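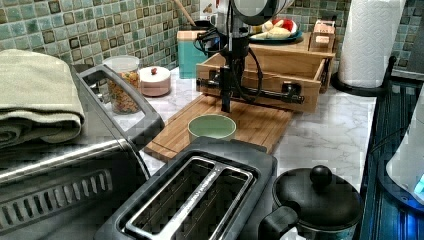 Where should the cutting board go if the counter is only one corner deep?

Put it on the diagonal, pointing from the toaster toward the middle of the counter. A board set at an angle uses the dead space in the corner and leaves the knife hand free of the wall.

Section 4. Setting Up the Breakfast Corner

The corner at the Arriaga apartment has to serve as bakery, cutting station and landing pad for everybody's keys. This section covers the first two. For keys, see Section 9, which has never been read by anyone who has keys.

Allow 15 minutes the first time. Later setups take 2, unless the toaster has been moved to "somewhere sensible," in which case begin by finding the toaster.

Before you start

The corner is wiped with Neris surface cleaner, diluted as on the bottle. Full strength will not get the counter any cleaner, though it will make the toast taste of pine. The backsplash is small tile, with a great deal of grout between the pieces. Jam finds the grout. Wipe it the same day, or plan on a toothbrush and a quiet afternoon.

4.1 Placing the board

1. Clear the counter back to the tile. Mail counts as clutter, including mail that looks important.

2. Wring out a thin dishcloth and lay it flat where the board will sit. A folded one makes the board rock.

3. Set the board down on the diagonal. The far edge goes toward the back of the counter and the near corner comes down beside the appliances.

4. Press on each corner in turn. If it shifts, flatten the cloth and try again. If it still shifts, the board has warped, and you should skip ahead to 4.4.

5. Slide the board back until it no longer overhangs the counter. Hips are wider than people remember in the morning.

Note: The groove near the edge of the board is for juice. It will hold the runoff from one orange. It will not hold the runoff from a tomato, whatever the tomato's size, and this has been tested more often than anyone intended.

4.2 Placing the toaster

1. Unplug the toaster. Empty the crumb tray over the trash, and then empty it again, as the first pass only loosens things.

2. Stand it in front of the board with the slots facing up and the cord running away from the sink.

3. Look into both slots before plugging in. Raisins are the usual tenants.

4. Plug it in and run one empty cycle if the toaster is new or has been in storage. Some smell is normal. Smoke that keeps coming after the cycle ends is not.

Caution: Never go into a slot with a knife or fork. Unplug the toaster, let it cool, turn it over above the sink and shake. Undignified, but so is the alternative.

Caution: Pull the toaster clear of the board before using it, and keep paper towels well away from the slots.
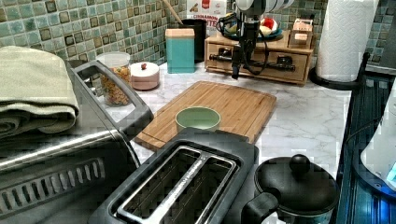
Fig. 4-2. Toaster in front, board on the diagonal, small bowl at the near end of the board.

4.3 The bowl, the plate and the back row

The little green bowl lives on the board. It takes pits, peels, crusts and the stickers off fruit, and it saves walking to the trash with wet hands, leaving a trail that the next person up will walk through in socks.

1. Put the bowl on the front part of the board, on the side away from your knife hand.

2. Empty it when it is half full. A full bowl gets knocked over, generally toward the toaster.

3. Keep food that is ready to eat on a plate at the back of the counter. Anything put down within reach of the front edge is treated as public property.

4. Line up canisters and boxes along the tile, tallest in the corner. Labels face out. Melquiades Becerra, who wrote the first edition of this manual, wanted them in alphabetical order as well. That lasted until the tea was replaced by a brand beginning with V (Vultau, and quite good).

Note: Store wooden utensils handle up. Storing them the other way saves no space and means everybody handles the end that goes in the soup.

4.4 Care of the board

1. Wash by hand with hot water and a little dish soap. Do both faces, even if you cut on only one. A board that gets wet on one side tends to curl.

2. Stand it on edge to dry, with air on both sides. Leaning it flat against the tile does not count.

3. Once a month, rub in a spoonful of food-grade mineral oil and leave it overnight. Wipe off whatever is left in the morning. February is hard on wood here with the heat running, so do it twice.

4. For onion smell, use coarse salt and half a lemon. For garlic smell, use the same and lower your expectations.

To fix a slight warp, dampen the hollow side, lay that side down on a towel and leave a heavy pot on top until the next day. The Zalex stockpot is the right weight. Volume two of the encyclopedia is not waterproof.

Caution: No dishwasher. The last board came out as several narrower boards.

4.5 The oven beside the toaster

Take any cloth or towel off the top before switching the oven on, and leave it off until the metal has cooled. The vents on the side must stay clear. Do not push canisters up against them to tidy the row.

Run the oven or the toaster, but not both. They share a circuit with the kettle, and the breaker is in the hall closet behind the ironing board. If the corner goes dark:

1. Switch everything off at the appliance.

2. Move the ironing board.

3. Reset breaker 15 and wait for the kitchen light.

4. Put the ironing board back. It is listed on page 113 of the inventory as being there.

For spills inside the oven, go to page 78.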